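The Rope Drawer

There is a kind of cupboard that every household has and few people show to visitors. In my parents' flat it was under the sink, in my first rented room it was a shoe box, and now, in the house I share with my wife and two teenagers, it is a drawer in the hall so full that it opens only halfway. In it there is rope. There is also string, cable, washing line, a curtain cord without a curtain, and the long white lead of a lamp we gave away three years ago.

I came to this country with two suitcases, and one of them was tied shut. I remember the rope better than I remember the suitcase. My father cut it in our kitchen, and he burned the two ends over the gas so they would not open. He did it without speaking, as he did all practical things. When I arrived I untied the knot, which took me a long time, and I put the rope away. I still have it. So when this magazine asked me to write something about how people keep the small and useful things in a house, I did not want to write about spices or shoes. I wanted to write about the drawer.

I began with a man who has thought about rope for most of his working life. Berwyn Gittins has repaired sails, awnings and market tents since he left school, and he now gives an evening class in knots and cordage above a bicycle shop. The class is called Tistano, after a boat he once owned a quarter of. Eleven people were there on the evening I went, in June, with the windows open and the noise of the buses coming in.

He does not start with knots. In the first hour of the first class, he teaches people how to put a rope away.

"They are disappointed," he told me while he was setting out the chairs. "They have come to learn the bowline. But you cannot tie anything with a rope that is in a heap. First you spend 20 minutes getting the heap undone, and then you are cross, and then you tie it badly."

He took a length from a hook and began to coil it over his left hand. Each loop was the same size as the one before it. I noticed that with every turn his right thumb and finger rolled the rope a little, a movement so small that I asked him to do it again. A twisted rope, he explained, wants to turn in one direction, and if you coil it without this small roll, the twist collects inside the coil and waits for you. When you pull the rope out later, it jumps into figures of eight. A braided rope is different. It has no direction, and it can be laid first one way and then the other, back and forth, and then folded together into a bundle.

I had always believed that my ropes tangled by themselves in the dark. Now I understood that I had put the tangle in with my own hands.
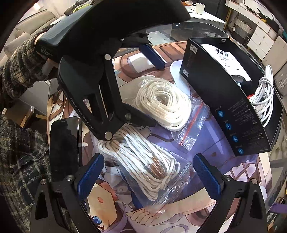
Words by our home and household contributor

After the class I went home and took the hall drawer out completely, runners and all, and emptied it on the dining table. My daughter moved her homework to the sofa. It was ten past seven in the evening when I started, and I thought I would finish before supper.

The first thing I learned is that a round coil and a folded bundle are two different ways to keep a rope, and that both have their place. A coil with loops lying around an open middle is good for thick rope. It keeps its shape in a bag, and you can lift it out in one piece with a hand through the centre. A folded bundle is long and narrow. It suits a softer line, and it goes into the side of a drawer where a coil would never fit. The bundle needs something around its waist, though. Gittins finishes his with the tail of the rope itself, three turns and a tuck. I used what I had, which was mostly strips of old bicycle tube.

The second thing I learned is about bags. I was against them at first. In the place where I grew up, a rope hung on a nail, and a rope in a plastic bag would have looked to us like a sandwich. But a clear bag with a zip has one very great advantage in a family: other people can see what is in it. My son will not open a cloth sack to find out what is inside. He will buy a new rope. With clear bags he has only to look, and I can say from the next room, "the thick cream one", and he comes with the right thing in his hand.

There is one condition, and Gittins was strict about it. The rope must be completely dry before it goes in. A synthetic line will forgive you a little, but cotton will not, and after one winter it will smell like a cellar. He leaves his washed ropes over the banister for two days and then for one more day, "for manners".

I asked him which bags he buys. He uses the large ones from Zekent, the household shop near the station, because the zip is stiff. I have tried them, and it is true that the zip is stiff. My wife prefers the thinner ones and says that mine are made for people who do not trust their family.

By nine o'clock we had eaten standing up, and I had reached the cables.

Cables are the poor cousins of rope. They live in the same drawers and boxes, they tangle for the same reason, and they get less respect. Most people wind them around the hand, or around the plug, very tight, and then push the end through. I did this all my life. The wire inside does not like the sharp bend, and it breaks first at the place where it leaves the plug. It is better to make long, easy loops, as if the cable were a rope, and then take one more turn around the middle with the cable's own end. It will hold very well if you are not greedy with the turns, and it will stand up in a box, so that you can take it by the top and pull out only this cable and not its four neighbours.

The box itself was a longer discussion. My wife does not like to throw away a good box, and I do not like to keep one. We have the boxes of every machine we have bought since our wedding, including a coffee grinder from Hesov that lasted one summer. But a strong cardboard box with straight sides is hard to improve upon as a drawer divider, and it costs nothing. She was right about this, and I have told her so. We agreed on a rule that an empty box may stay in the house if it gets a job within one month. The box of the coffee grinder now has a job. The leads and chargers live in it, and the lid went to the recycling, because a box with a lid is a box that nobody looks into.

Papers are the exception to everything. Instruction sheets go into such boxes and never come out. I found some in languages I do not read and some in languages I read well, for objects I could not remember. If the object is in the house, its paper can stay with it. I kept six and let the rest go.

I also spoke with the owner of Van Acker, a small chandlery which has sold rope by the metre since her grandmother's time. I wanted to know how much rope a normal family needs. She laughed at the question but she answered it seriously. One strong line for the roof of the car, one washing line and a spare, some thin cord for the garden, and a ball of cotton string for the kitchen. She thought for a moment and added a skipping rope. All the rest, she said, is memory or laziness.

On the wall behind her counter were the big drums, and each had a card with the length in metres, written in pencil and corrected as the rope was sold. The fullest said 1534, the one beside it 1456, and a third, a white line for flagpoles, said 1245. At the bottom stood a tarred cord, nearly finished, with 300 on its card. She will not order that one again. The fishermen who bought it have retired, and the young people ask for colours.

I bought four metres of cotton, which I did not need. She cut it with a hot blade so cleanly that I thought of the gas flame in my father's kitchen, and of the smell. No, that was nylon, of course. Cotton does not melt. For the cotton she took a thread and a needle and wound the end tight, 12 turns, pulled through and trimmed. It is called whipping, and I have since learned to do it, slowly and not so beautifully. It is pleasant work for the evening when the radio is on.

If you want to begin, I would advise you to choose an evening and a big table. Put something soft on the table first, a cloth or a printed mat, because small things roll and a bare table is noisy. Take everything out before you decide about anything. Undo each tangle from the outside, by making it bigger and looser, and do not pull. When you have only single lengths in front of you, feel each one between your fingers along its whole length. Where it is stiff, or flat, or hairy, it has been hurt. Cut there, and you have two shorter ropes which are both honest.

Then coil or fold, and bag, and write the length on the bag. I did not do this last thing, and I regret it. Every time I need five metres I must still open two bags and measure with my arms, like a man describing a fish.

The hall drawer opens now to its full depth, and I see that it is deeper than I thought. The cream rope lies at the front. The lead of the lamp went to a neighbour who has a lamp. At the very back, in a bag by itself, is my father's piece from the suitcase, coiled the wrong way, as he coiled it. I have left it like that.

Berwyn Gittins teaches Tistano from autumn to early summer. Beginners should bring one rope from home, in whatever condition they find it.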